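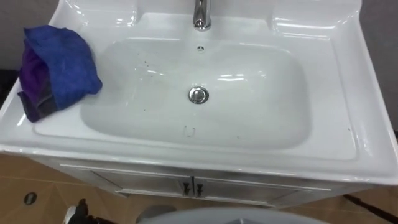 *Figure 7-1. Head camera view of the basin with the cloth on the left ledge.*

## 7. Setting up a wiping task in Westero

Section 6 must be finished first. The Tisberg arm driver should be running and the head camera should show as **live** in the status bar.

### 7.1 Teach the basin surface

1. Open **Tasks > New > Wipe surface**.
2. Set the head tilt so that all four inner walls of the bowl are in view, then press **Hold head**.
3. Press **Capture surface**. Westero averages 40 depth readings and draws a mesh over the bowl.
4. Mark the drain plug and the faucet as **Keep-out**. The overflow hole can be left unmarked.

**Note:** Glazed ceramic throws highlights, and the mesh may have holes where they fall. Use **Fill gaps** before you save. If the holes are still there, dim the overhead light and capture again.

### 7.2 Set the wipe path
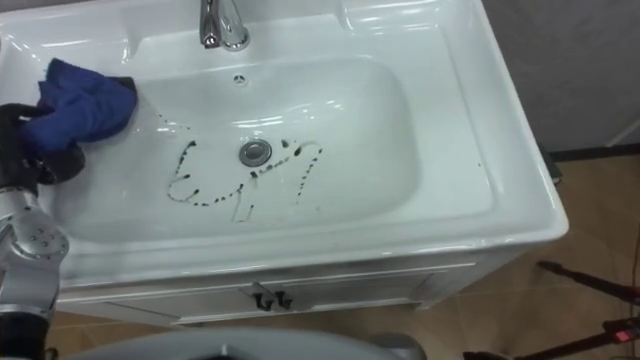

*Figure 7-2. Left gripper holding the cloth against the basin. Dark marks show around the drain.*

1. Select **Dirt map** and press **Detect**. Marks found by the camera are outlined in orange on the mesh.
2. Delete any outline that belongs to a reflection.
3. Choose the arm. The path planner, Âu, builds strokes for one arm at a time.
4. Set **Stroke speed** to 40 mm/s for the first run.
5. Press **Plan**. A normal bowl gives up to 240 waypoints. The limit is 297, and a longer path is refused with the message *Path too long – split the area*.

**Caution:** Keep one hand near the stop button during the first run. The planner doesn't know how thick the cloth is until the contact check is done.

### 7.3 Contact check

1. Close the gripper on the cloth and press **Touch off**.

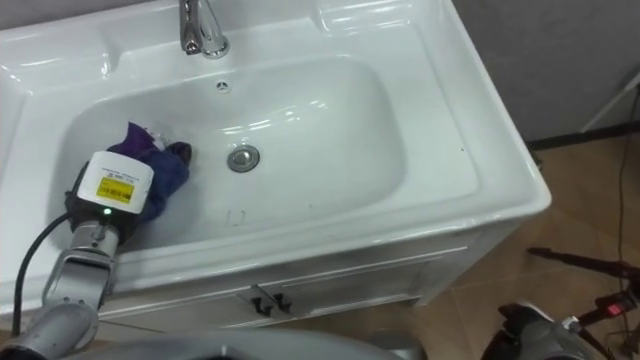

2. Wait for the force reading to settle, then press **Accept**. The offset is stored with the task.
3. Run **Detect** again after each pass. Faint marks can stay below the threshold – lower it one step at a time.

Repeat the contact check whenever you change the cloth or refold it. Tasks made in the older Bernevthorpe editor have no stored offset and must be touched off before they will run.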